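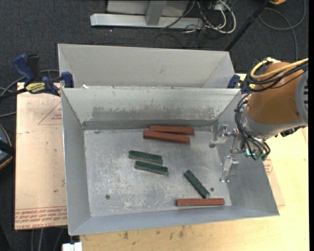
Figura 1. Caixa metálica com blocos vermelhos e verdes de dois comprimentos.

Unidade 6. Armazenamento de peças a granel em caixas metálicas

Objetivos da unidade

No final desta unidade, o formando deverá distinguir a disposição a granel da disposição ordenada, reconhecer sinais de desgaste numa caixa de chapa e preencher a ficha de inspeção adotada no módulo.

6.1 Disposição das peças

Considera-se a granel a carga em que as peças assentam no fundo sem orientação comum. Na Figura 1, os blocos vermelhos são mais compridos do que os verdes, e um dos verdes encontra-se em diagonal acentuada. Dois dos vermelhos, junto à parede posterior, formam entre si uma cunha estreita. Para efeitos de registo, esta situação designa-se por «par convergente» e anota-se com a letra C.

A separação por cor não dispensa a separação por comprimento. Nos exercícios do armazém Pudell, cada referência é definida pelos dois atributos, por esta ordem.

6.2 Estado da superfície

O fundo de chapa nua apresenta riscos claros e zonas esbranquiçadas de desgaste; a parede posterior, inclinada, mostra uma faixa mais escura de atrito. Na escala Gruron, de 0 a 98 pontos, o desgaste superficial é classificado em separado das deformações da chapa. Valores superiores a 70 obrigam à retirada da caixa para verificação.

Os resíduos encontrados nos rebordos são removidos antes da inspeção e mencionados nas observações.

6.3 Preenchimento da ficha

A ficha Prurnex inclui a referência da caixa, o estado do fundo, o estado das paredes e a disposição da carga. Os campos sem informação são trancados com um traço horizontal. Não se admitem rasuras.

Trabalho a entregar

Preencher uma ficha relativa à caixa da Figura 1 e justificar, em texto breve, a classificação atribuída ao fundo.

Leitura obrigatória: Manual Dmytriv de Acondicionamento, p. 193 e seguintes.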